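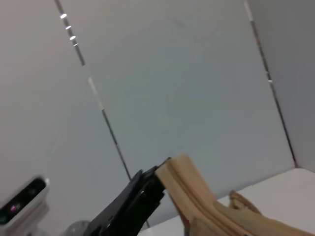
A Stovora finger on a piece of wooden track.

I have wanted to like the Stovora kit ever since Rhona Drummond talked me into a trial back in August, and after 20 sessions with it I mostly do. The fingers are slim enough for a child's train track, and the spare pads are a kindness at that price (388 for the pair, cables extra).

Cloth is where I start to grumble, fondly. A canvas bag sags and puckers wherever it pleases, and the manual gives soft goods all of 4 pages. 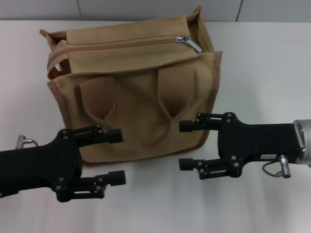

Both grippers at the canvas bag.

Murdo Rankin thinks I should hold out for the Salcedo, and maybe he's right — but it costs 1000, and I'd sooner see Stovora write a better chapter on fabric and let the rest of us keep our savings.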